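Recording a two-arm packing task from start to finish

Packing a paper bag is a good second task for a two-arm cell. It needs both grippers, it's quick to reset, and most people can drive it after a morning of practice. These notes cover how we collect the examples at Braltthorpe. They assume you've already calibrated the arms and set up an account in Semeo.

1. Write the task sentence first

Keep it to one line and use the same words for every recording. Ours is "put the bread in the paper bag". If two operators would read the sentence differently, fix it before you start.

2. Set the floor

Stand the bag upright with its opening clear, in a spot both grippers can reach. Put the item to be packed on the side of the arm that will pick it up. Add a few unrelated objects and move them between recordings, so the model doesn't learn that anything on the floor is a target. Change the wall covering when you start a new batch, and write the change in the log.

3. Drive the task

Start the recording with both arms at rest. One arm picks up the item and the other stays beside the bag, ready to steady it. Bring the item over the opening, pause briefly, then lower it and let go. Don't drop it from a height – the bag can tip and you'll lose the take. 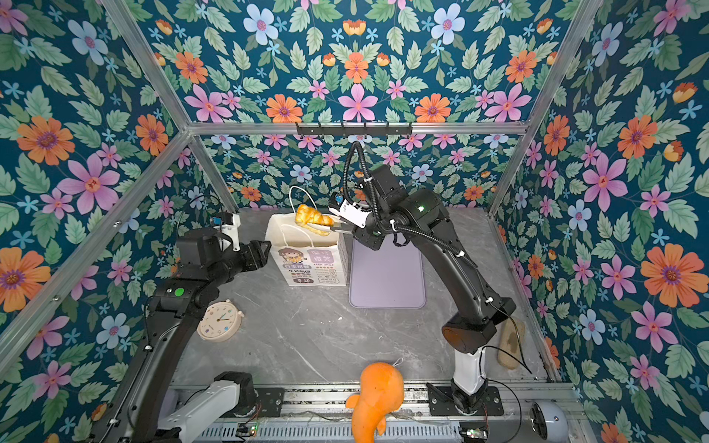 Soft items need a light grip. Close the fingers until the item stops slipping and leave it there. If you squeeze harder halfway through, the force trace jumps and the Celtis checker will flag the take.

Keep your speed even. New operators tend to rush the reach and then creep over the bag. Gunnel Ekström suggests doing 2 slow practice runs at the start of each session with recording off, and I'd agree with that.

4. Keep or discard

Keep a take if the item ends up in the bag and the bag is still standing. A missed first grasp is fine if you recover from it, but tag it "retry". Discard anything where a hand enters the cell or a cable snags.

For our last batch we recorded 695 takes and threw out 63. Most of those were tipped bags.

5. Upload

Check that every camera stream has the same length, then send the batch through Semeo. Leave the local copy in place until the checker's report comes back.

Related guides
Calibrating wrist cameras
Isaksson log format: required fields
Tagging retries and partial grasps
Cable care for two-arm cells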